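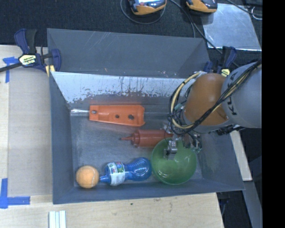
Kratzer und Schleier auf grauen Metall- und Kunststoffflächen auffrischen

Start Werkstatt Haushalt Garten Archiv Suche

Alte Behälter, Wannen und Schubladeneinsätze sehen nach ein paar Jahren Gebrauch stumpf aus. Meist sitzt der Schaden nur oben in der Oberfläche und lässt sich mit Schleifpapier und etwas Geduld beheben. Tiefe Riefen bleiben sichtbar, fallen danach aber weniger auf.

Was gebraucht wird

Nassschleifpapier in den Körnungen 300, 500 und 1000
Schleifklotz aus Kork oder Hartgummi
Spülmittel, lauwarmes Wasser, zwei Baumwolltücher
Spiritus zum Entfetten
Kreppband für Kanten und Beschriftungen

1. Material bestimmen
Ein Magnet hilft bei Stahl, bei Aluminium und Kunststoff nicht. Kunststoff klingt beim Klopfen dumpf und fühlt sich wärmer an. Lackierte Teile nicht mit 300 anfangen, dort reicht 1000.

2. Leeren und waschen
Alles herausnehmen und die Flächen mit Spülmittel abwaschen. Sandkörner in den Ecken mit einem Pinsel lösen, sonst ziehen sie beim Schleifen neue Kratzer. Gut abtrocknen, danach mit Spiritus nachwischen. Fenster auf.

3. Probestelle
Auf der Unterseite eine handtellergroße Fläche schleifen und trocknen lassen. Erst wenn das Ergebnis gefällt, geht es an die sichtbaren Seiten.

4. Schleifen
Nass und mit wenig Druck arbeiten. Bei gebürstetem Metall immer in Richtung des vorhandenen Strichs, nie im Kreis. Von 300 über 500 auf 1000 wechseln und zwischendurch spülen. Schräge Wände von oben nach unten bearbeiten – der Klotz kippt dort leicht ab. In den Ecken das Papier um den Finger legen.

5. Abschluss
Klar nachspülen und trocken reiben. Rohen Stahl dünn einölen und den Überschuss abnehmen. Wer lackieren will, lässt das Öl weg und wartet 24 Stunden, bevor die Grundierung aufgetragen wird. Behälter für Lebensmittel gehören nicht zu dieser Anleitung.

Kommentare (3)

Mutua Masanja
Bei meiner Aluwanne war 300 zu grob, ich habe gleich mit 500 begonnen. Der Strich ist jetzt gleichmäßig.

Kellerwerker
Geht das auch mit einem Schwingschleifer?

Subbarao Arumugam
@Kellerwerker: Auf lackierten Flächen ja, auf gebürsteten lieber von Hand. Der Schleifer hinterlässt kleine Kringel, die man im Streiflicht sofort sieht.

Kontakt | Impressum | © Stultent | Nach oben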